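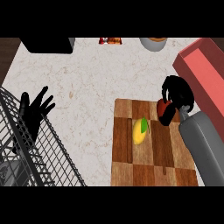
Practice log, February 10, 2021

Migrated the appointment database from the old server to the Colletti system today. Started after the last surgery discharge and finished a little before midnight. Writing this up while the steps are still fresh, as I will have to repeat most of them at the Seststead branch in July.

The export from the old software produced one file per table, comma-delimited, with no header row. Client records came across clean. Patient records did not. The species field in the old system was free text, and over the years the front desk had entered "cat" in 20 different ways, including "DSH" and "feline (indoor)". Colletti only accepts a code from its own list. I wrote a lookup table, ran it, and was left with 563 patients that matched nothing. Most were blank. Sorted them by last visit date and found that the bulk had not been seen since the practice changed hands. Those are now flagged inactive and will not receive reminders.

Weights were the next problem. The old system stored pounds for dogs and cats and grams for birds and small mammals, with no unit in the export. Colletti stores kilograms for everything. A conversion keyed on species code handled it, but it had to run after the species cleanup. The first time I ran it in the wrong order and had a cockatiel at 41 kilograms. Restored the table from backup and started over.

Vaccine history: dates imported, lot numbers truncated to 7 characters. The field limit is set in the admin panel and can be raised, but only before records are written. Cleared the table, changed the limit, imported again. Spot-checked against the paper rabies certificates in the filing cabinet and found no mismatches.

Text reminders go through Cliltari. The account has a cap of 300 messages a day on our plan, so the backlog of overdue dental and booster reminders has to be released in batches. Batch one is scheduled for 9 a.m. Opt-out status is held by Cliltari and not by Colletti, and the sync between them runs one way. If a client opts out by replying to a text, it has to be entered by hand on our side or the client still shows as contactable. Added this to the front desk sheet.

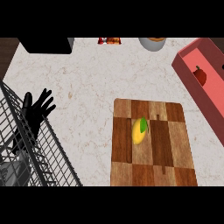 Countertop with wire rack.

The Macedo blood analyzer is still not talking to anything. It sees the network, gets an address, and then times out on the first handshake. Their support line suggested a firmware update, which needs a USB stick under a certain size formatted the old way. Do not have one. Lab results will be typed in manually until the end of the week at least.

Open items: label printer margins (left side clips the dosage line), staff passwords for the two part-time techs, the duplicate-client report, and the controlled drug log, which stays on paper until I have read the export rules properly. Old server left running, read-only. Backup drive is in the safe.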